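Eleven hours to get home from the coast

I have now had a full night's sleep and a bath, so I can write this down without swearing.

The train left at ten past four. I had a window seat, a cheese roll and a book I'd been pretending to read since the summer. For the first forty minutes we behaved like a train. Then, somewhere past Grolau, there was a bang under the floor, a long scraping noise, and we stopped in a cutting with the lights off.

The first announcement told us we were being held at a red signal. The second, from a different voice, told us we had hit a tree. The third asked whether anyone on board was a member of staff, and I'll admit that one lowered the mood.
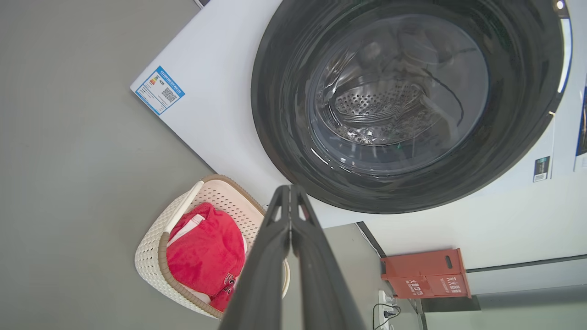

The first three hours

Let me be fair. Nobody was hurt. The front wheels had come off the rails by what the guard called "a whisker", the train stayed upright, and the driver did everything right as far as I can tell. I have no complaint about the tree either. It was November, it was blowing a gale, and trees have few options.

What I do mind is the waiting. We couldn't get off because the other line was still open. Then the other line was closed and we couldn't get off because of the dark. A man in my carriage said they'd need ladders. Another man said they wouldn't. They kept this up until about seven, when the ladders arrived and the second man went to stand in the vestibule.

I shared a table with Titilayo Ekwueme, a piano tuner on her way back from a job, who had a flask and a bag of satsumas and was generous with both. She had once been stuck for longer than this outside Zultier and told me all about it, including how it ended, and I rather wish she'd left that bit out (the toilets).

Off the train

They brought us down in small groups, along the ballast and up a farm track, in the rain. Walking on ballast in smart shoes is like crossing a bowl of wet potatoes. The firefighters were lovely. One of them carried my suitcase and asked what on earth I'd got in it. Books, I said. It was mostly pebbles.

At the top was a village hall with the heating on, and a tea urn, and Ibrahim Igwe from the parish with a clipboard, trying to work out who was who. We had been told there were 100 of us. He made it rather more. This was settled eventually by finding a walking club who hadn't been on the train at all and had come in for the tea.

The coaches to Plernora were promised for nine, then half past ten. The one I got on left just before midnight and went the wrong way round the bypass, so we saw the retail park twice.

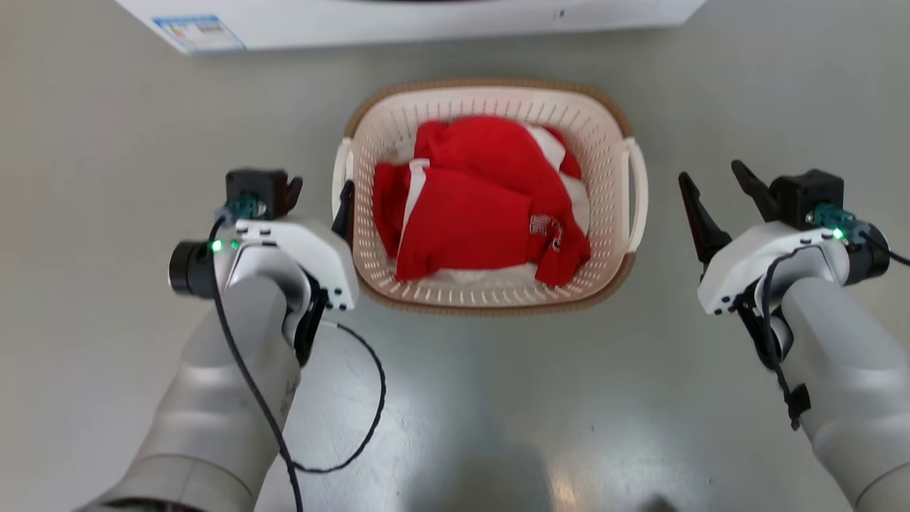
I walked through my own front door at ten past three in the morning with one wet sock and somebody else's umbrella. If it's yours, it's green, and I'm sorry.

The bit about the money

The claim form wants the time I "arrived at destination station". I never did arrive at it, as the coach put us down outside a closed supermarket. There's no box for that. There is a box for "further details", which stops you at 2,000 characters, and I hit the limit while still in the cutting.

According to the local paper, clearing the line took until the following afternoon, and the Nwosu branch was running buses for two days after that. My sister sent me the article with my own elbow circled in the photograph. It's definitely my elbow. I've got the coat.

I'm due to make the same trip again in a fortnight, because I left my reading glasses at the guest house. They've offered to post them. I'm thinking of saying yes.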